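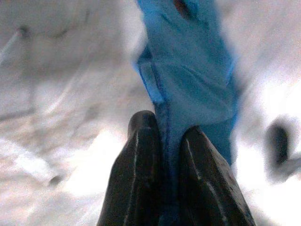 Halldóra Ketilsson asked whether the clothes exchange could start taking bedding as well as clothing, as people keep leaving it anyway. She said she had taken home two bags of sheets last month, washed them, and found takers for all of it in the building.

It was agreed to deal with this under item 4 and to go through the agenda first.

# Gatura House Clothes Exchange: minutes of the April residents' meeting

**Held in:** the ground floor room, Gatura House, Cledley, 7:30 p.m.

**Chair:** Halldóra Ketilsson

**Minutes of the last meeting:** Approved with one change. Under "Children's shoes," the word "accepted" should read "accepted if clean and in pairs."

## 1. Matters carried over

The broken zipper bag has been gone through. Coats that could be fixed went to the repair shop on the corner, which did them without charge. The rest were cut up for rags and are in the laundry room for anyone to use.

The spare key is still missing. A new one will be cut before the next exchange and signed for in the book.

The notice by the elevator still shows the old hours. To be replaced this week.

## 2. Money

The balance stands at $988 after paying for detergent and the new bins. There was one donation from a former tenant. The printing bill has not come in yet.

A request was made to set aside part of the balance for a second clothes rack. There was general support, but no price had been looked up. Held over.

## 3. Sorting and folding

Most of the evening went on this item. At the last exchange the clothes were put out in piles by size, and by midday the piles had run together. Several people said they gave up looking. Thin shirts were the worst, as they slide off anything they are stacked on.

It was proposed that shirts and blouses go on hangers and that only pants, sweaters and towels be folded. Buttons should be done up at the top before a shirt goes on its hanger. Hangers with a bent or broken hook go in the recycling.
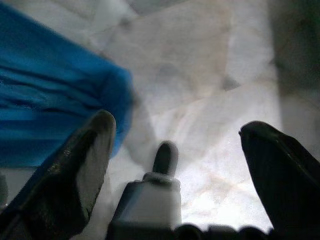 The same rule would apply to children's shirts, for which the smaller hangers should be kept back. Anything too small for those is to be folded flat and stood on edge in a box, with the size facing up.

There was a difference of opinion about ironing. Two people felt that wrinkled clothes get passed over and that a quick press would help. Others said it would double the work on a weeknight. Agreed: no ironing, but items should be shaken out before they are hung, and nothing should stay balled up in a bin overnight.

Clothes that arrive unwashed were also discussed. The sign says "clean items only," and most people follow it. Where there is any doubt, the item goes to the laundry room and waits for the next exchange. The building will not be asked to pay for extra loads.

Agreed order of work for a sorting evening:

- Empty one bin at a time. Finish it before starting the next.
- Check pockets.
- Check for stains, missing buttons and frayed edges.
- Hang or fold.
- Mending goes in its own bag, with a note pinned to the item.

## 4. Bedding

Taken up from the start of the meeting. Sheets, pillowcases and blankets will be accepted on a trial basis through the summer. Pillows and comforters will not, as there is nowhere to keep them. Sheets should be tied in sets with the bed size written on a piece of tape.

## 5. Mending

The mending evening will be on Friday. People should bring their own thread if they want a particular color. The exchange has black, white and navy.

The good scissors are for fabric only. They were used on packing tape again and had to be sharpened. Kitchen scissors will be kept in the drawer for tape and cardboard.

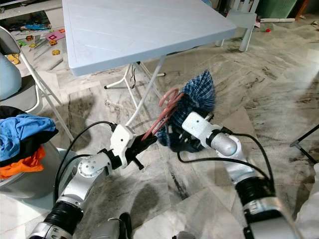 Frayed hems on flannel and other checked cloth should be trimmed back to a straight line before they are turned up. Where there is not enough length left to turn, the piece can be cut down for a child's size or kept for patches. Patches are to be stored by color. The patch box is close to full, so nothing smaller than a hand should go into it.

Someone asked if mended items should be marked. It was felt that this was not needed, and that a sound repair speaks for itself.

## 6. Tags

The roll of size tags ordered from Clutatik came as 3,000 when 2,000 had been asked for. The company has offered to take back the extra, but the postage would be ours. Agreed to keep them. Tags go on the hanger hook, never through the fabric.

## 7. Hours during Ramadan

Several families will not be able to come to the evening exchange during Ramadan. An afternoon session will be held as well, from 2 to 4 p.m., and the evening one will close half an hour early. The notice should give both times in large print.

## 8. Storage

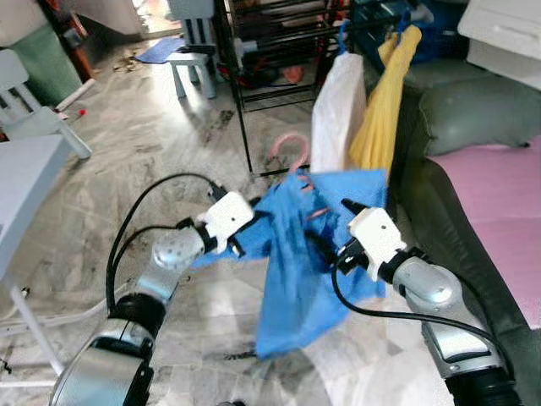

Halldóra said that hanging the shirts was fine by her, but the hangers would need a place to live between exchanges, and a bag full of them turns into one big knot. She would like them kept on a rail, hooks all the same way.

This was accepted. A short rail will be put up in the laundry room if the building manager has no objection. Until then, hangers are to be stacked flat and tied with string in bundles of ten.

Shopping bags are always useful and can be dropped off at any time. Paper ones with handles are preferred.

## 9. Any other business

The light in the hallway is flickering. Reported.

A lost mitten, left hand, green, is at the front desk.

Meeting closed at 9:05 p.m. The next meeting will be in the same room, date to be posted by the mailboxes.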